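Brondosia Community Help > Hobbies & Repair > Clocks and Mechanisms

Grease or oil for small metal gears in a hand-cranked music box?

Asked 13 June 2024
Viewed 3382 times

I picked up an old hand-cranked music box at a yard sale and I'm in love with it already! It plays fine but the gears squeal when I turn the crank slowly. My brother says spray it with whatever is in the garage. My neighbor says sewing machine oil. Which is it? I don't want to gum it up. The comb and cylinder look clean to me, no missing teeth that I can find.

3 answers

Sewing machine oil. Done it for years, never had a problem.

Answer by Ronaldo Arruda (accepted)

Oh, these are such fun to work on, you're going to have a great time. Please keep the garage spray away from it! Most of those leave a film that grabs dust, and the overspray gets on the comb.

What I do: old grease off first. Wooden toothpick for the gaps between the teeth, then a soft brush with a little clock cleaner, then let everything dry overnight. Light oil goes on the pivots, one tiny drop each from the tip of a pin. The gear teeth get a thin grease instead, because oil just slings off them. I use the Hedik light grease (a 5 gram tube, I've had mine since last September and it's barely dented). If the squeal comes from the governor, the little spinning fan part, then use oil there and very little of it.

Lay your parts out on something dark and flat so small stuff doesn't wander off.
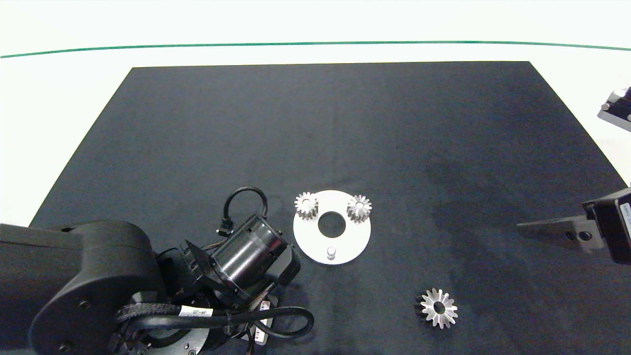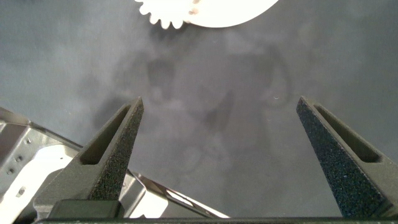 When you put it back together, turn the crank by hand for a couple of minutes before you close the case, and wipe off whatever squeezes out at the sides. Leave the comb dry. If it still squeals after that, look for a bent shaft. Come back and tell us what tune it plays!

Agree with most of that but I'd skip grease on a really small movement, it gets stiff in a cold room. Ķēniņš clock oil on everything worked for mine.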